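Okay, small thread about sorting tiny things, because I spent my whole Wednesday evening on it and I have feelings.

It started with the big Dobre tin. You know the kind - buttons, beads, washers, one earring, a key to something. Mine came from my aunt and I've been adding to it for years without ever taking anything out.

I tipped the lot onto a tray and sorted by color first, which was a mistake! Color looks lovely, but then you still have to go looking for the flat ones. Second time through I went by shape and it was so much faster.

For the keepers I bought a set of Lerkar drawers, 67 of them if you count the two wide ones at the bottom. I was sure that was far too many. Reader, I have four left.

Labels: I used the Musari paper ones, 200 to a roll, and wrote them in pencil so I can change my mind (I have already changed my mind about "misc round").

The thing that helped most was working on a bare wood table with just a cup and one clear box. Little pieces show up so well on pale wood, even the white ones, and a see-through box means you don't have to keep lifting it to check what went in. 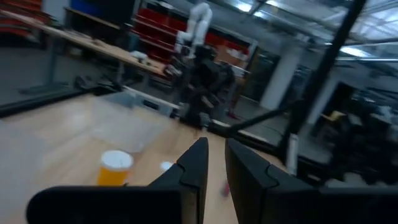

I also do a lot better in short stretches. I set a timer for 90 minutes and when it goes off I stop, even mid-handful, and put the kettle on. Past that point I start putting beads in with the washers and making work for tomorrow.

If you go for bins on open shelves instead of drawers, get them all in one color. My sister has a mix from Ukero and two other places and none of them stack, and she grumbles about it every single time I visit - lovingly, but still.

Next up is the ribbon drawer, which I've been avoiding since August. If anyone has a way of keeping narrow ribbon from unrolling itself overnight, please tell me. I've tried pins, I've tried tape, I've tried clothespins and I'm running out of ideas.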